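协作机械臂抓放作业的几条内部规范:第三版修订记录

29/10/2020

九月把第二版规范发给组里以后,陆续收到一些意见,加上仿真环境从旧版迁到 Kirlow 平台,有几处条文已经对不上实际流程,所以重写了一遍。这篇记录第三版里改动较大的部分和改动的依据。没改的条文不重复。

先说适用范围。规范针对单臂、固定底座、平行夹爪的抓放任务,包括仿真阶段和上真机之前的验收阶段。移动底盘、双臂协同、吸盘末端都不在内。真机运行时的人员安全另有文件,以 ISO 10218 和 ISO/TS 15066 为准,本文不替代它们,只规定我们自己在这两份文件之外还要做什么。风险评估照 ISO 12100 的思路做,也不在这里展开。

一、术语

第二版里“目标位”和“放置位”混用,评审时吵过两次。第三版统一如下。

目标位:任务描述里给出的物体最终位姿,带容差。
放置位:夹爪松开瞬间物体的实际位姿。
预放置位:放置位正上方(或沿接近方向后退一段)的过渡位姿,机械臂到达后必须停顿并重新检查。
支撑面:物体松开后承重的表面。桌面、托盘、椅垫都算,但要在任务单上写明是刚性还是柔性。
遮挡体:位于夹爪接近路径附近、与任务无关的几何体,例如扶手、柜门、隔板。

最后一条是新增的。以前我们把它们归到“环境障碍物”里,和墙、地面放在一起处理,结果碰撞距离阈值只能取一个值。取大了,夹爪进不了扶手内侧;取小了,连杆贴着墙走也不报警。分开以后,遮挡体的阈值可以按任务单独设,墙和地面保持原值不动。

二、底座与坐标系

底座安装面必须在场景文件里作为独立对象存在,不允许把底座直接挂在世界坐标原点上。理由很具体:Gedinberg 那批场景里,底座原点和地板原点重合,后来有人给底座下面加了一块垫板,只改了外观网格,没改坐标,所有抓取高度都差了一个垫板厚度。仿真里看不出来,因为物体也跟着一起错。标定到真机时才发现。

现在要求:

1. 垫板、底座、第一关节各有自己的坐标系,父子关系写进场景说明。
2. 垫板厚度作为参数,禁止写死。
3. 每次改动底座附近的任何几何体,重新导出一次坐标树,和上一版做文本比对,比对结果附在提交里。
4. 底座周围的家具只能相对底座定位,不能相对相机定位。

第4条有人觉得多余。我见过按相机定位的场景,相机支架挪一下,整间屋子的家具都跟着走,机械臂还在原地。

三、夹持

平行夹爪夹薄壁容器(纸盒、软包装)时,规范对夹持力、夹持位置和夹持确认分别作了规定。

夹持力:任务单写上限,不写推荐值。推荐值容易被当成默认值复制到别的任务里,上限不会。纸盒类物体先在同规格空盒上测出开始变形的力,上限取该值的一半。

夹持位置:优先夹容器上部的硬边或折边。夹上部有一个代价,下半部悬空,接近支撑面时物体可能绕夹持线摆动。因此凡是夹上部的,预放置位停顿时间加倍,且末端线速度在最后一段必须降到任务单规定的低速档。

夹持确认:不得只凭夹爪开度判断。开度、力反馈、视觉三项至少取两项。仿真里力反馈通常偏理想,所以仿真阶段必须包含视觉那一项。

物体倾斜的处理也写进来了。夹起后物体轴线与竖直方向的夹角由任务单给出容差。超出容差时不允许直接放置,可以选择在预放置位用腕关节补偿,或者退回重抓。补偿后夹角仍超差的,计一次失败,不许再补第二次。第二版没有这个限制,日志里出现过腕关节来回摆动很久、最后超时退出的情况,数据全废。

四、在椅子、沙发一类家具上放置

这一节是全新的,也是这次修订的起因。之前所有任务的支撑面都是桌面,刚性、水平、四周开阔。换成带扶手的椅子以后,三个假设全部不成立。

支撑面是软的。椅垫在仿真里如果按刚体处理,物体松开后的行为和真机差别很大。规范要求:柔性支撑面必须标注,并在任务报告里写明仿真采用了刚体近似还是软体模型。我们不强制用软体模型,算力不够,但必须写明。

支撑面边缘有弧度。椅垫靠边的部分不水平,放置区要从边缘向内收一段,收多少由任务单写。不写的,按物体底面最长边的一倍处理。

侧面有遮挡体。扶手横在接近方向上时,末端路径分两段规划:第一段在扶手上沿以上完成全部水平移动,第二段只做竖直下降。禁止斜着切入。斜切能省时间,但夹爪外壳和扶手上沿的最小距离会落在一个很难验证的位置,每换一把椅子都要重新算。

靠背一侧同理。靠背高的椅子,小臂和腕部可能从靠背上方越过,规划时应检查整条臂的连杆,不能只检查末端。Troncoso 场景库里有23把椅子模型,其中2把的碰撞网格把靠背和坐垫合成了一个凸包,椅子内侧在碰撞检测看来是实心的,什么都放不进去。这类模型在导入时就要拦下来,检查方法是在坐垫上方放一个小方块,看它是不是一开始就处于穿透状态。

五、相机视角与记录

每次任务至少保留一个固定的第三人称视角,要求在放置阶段同时看到夹爪、被夹物体和支撑面。底座如果能一起入镜更好,便于事后核对坐标。手腕相机不能代替这个视角。

视角的选择有一个常见错误:为了看清夹爪,把相机放到和扶手同高的位置,结果扶手把支撑面全挡住。规范建议从家具斜后上方往下看。这个角度物体和坐垫之间的间隙会被压缩,判断高度不准,所以高度一律以位姿数据为准,图像只用来判断相对关系和遮挡。

记录内容:关节角、末端位姿、夹爪开度、物体位姿、接触事件、各视角图像,统一时间戳。缺任何一项,该次任务标为不完整,不计入成功率,也不计入失败率,单独列出。

六、验收

仿真验收批次是756次。其中物体初始位姿随机,椅子朝向在任务单给定的范围内随机,光照随机。成功的定义是:松开后物体留在放置区内,夹爪退回预放置位,全程无遮挡体接触。接触了扶手但物体放对了,算失败。这一条我不打算让步。

第一轮跑完,不完整的记录有79次,多数是时间戳没对齐。这个数字本身说明第五节该写得再严一点。修好记录脚本之后会整批重跑,不做补跑。补跑的批次和原批次随机种子不连续,混在一起统计没有意义。

下面取批次中放置阶段的一帧,纸盒在夹爪里,末端在坐垫上方,扶手横在近侧。对照第四节看,重点是纸盒的姿态和扶手的相对关系。

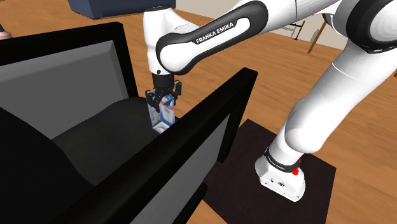

Latifa Benkirane 读完草稿以后回信说,第四节两段式路径的规定她同意,但“竖直下降”写得太死。如果物体已经有倾斜,竖直下降时先碰到坐垫的是一个角,软垫会把这个角往回推,松开以后物体多半要倒。她建议把腕关节补偿提前到水平移动段结束时完成,下降段锁定姿态,并且把触垫时的夹角单独记录,和夹起时的夹角分两列。

这个意见我接受了大部分。补偿提前到水平段末尾,写进第三版;下降段锁定姿态,也写进去。触垫夹角单列一项,目前的接触事件里没有角度字段,要改记录格式,放到下一版。在此之前先用松开前最后一个采样的物体姿态代替,报告里注明是代替值。

Mathias Camenzind 提的是另一个问题:第三节的夹持力上限按空盒测,满盒刚度不同,取一半是否过于保守。我倾向于先保留。满盒在侧压下表现确实不一样,但任务单里经常不写盒子是满是空,按弱的一种定上限,出错的代价小。等任务单加上“装载状态”这一栏再放宽。

遗留事项:

凸包检查脚本还没有并入导入流程,目前手动跑。
柔性支撑面的标注字段名未定,暂用 support_type,取值 rigid 或 soft。
Vikeck 夹爪的外壳模型比实物窄,扶手净距算出来偏乐观,等新模型到了要把阈值重新核一遍。
第二版的任务单模板停用,旧任务单不强制迁移,但重跑时必须换新模板。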